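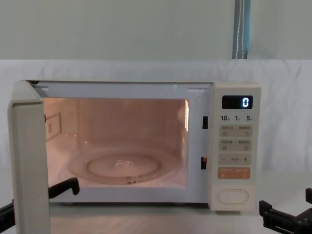
# Kitchenette microwave check - Sancombe House, ground floor

Done in March, before the lunch rush at 11.30. Please leave the comments in when you copy this sheet for the next round, they save a lot of time!

## Before you start

- [x] Switched off at the wall while cleaning, back on for the lamp and heating checks
- [x] Last sheet read through (two comments carried over, both closed below)

## Inside

- [x] **Turntable seated on the hub.** Sits properly and turns freely by hand. Lovely to see after last time, when it had been put back skew and clunked its way through every bowl of soup.
- [x] **Turntable free of chips and cracks.** Run a finger round the rim and the inner ring. Clear glass hides small chips very well, so take it to the window.
- [x] **Walls, floor and ceiling wiped.** Ceiling needed a second go. A bowl of water with a slice of lemon, 4 minutes on full, door kept shut for a bit afterwards - it really does shift everything.
- [x] **Panel on the left wall.** No scorch marks, no grease baked on. Wipe gently and don't pick at the edges.
- [x] **Lamp.** Working.
- [ ] **Roller ring under the plate.** Washed, but one wheel is stiff. Spare requested from Alvarado, part not yet in.

## Door and front

- [x] **Door opens fully and stays put.** No droop at the hinge.
- [x] **Latch slots clear.** Both checked with a torch. There was a crumb of toast in the lower one last round (how?), so do look.
- [x] **Seal face and front border clean.** Damp cloth only, no scourers. The green ones have been moved to the sink cupboard.
- [x] **Stops when the door is opened.** Tried it 2 times with a mug of water inside. Stopped at once both times.

## Outside

- [x] **Control panel.** All working, a bit sticky near the bottom, now clean.
- [x] **Vents clear.** The Asum tea tins have crept up against the side again. Moved back to the shelf - please keep them there.
- [x] **Lead and plug.** No nicks, no browning, not trapped behind the table.
- [x] **Socket load.** Kettle is 3,000 watts and has its own socket. Keep it that way, no extension leads.

## Result

Pass, with one item open (roller ring). Safe to use meanwhile, and cleaner than it has been in ages - well done to whoever has started covering their beans!

Next check due in 8 weeks. The Zostano fridge is on its own sheet.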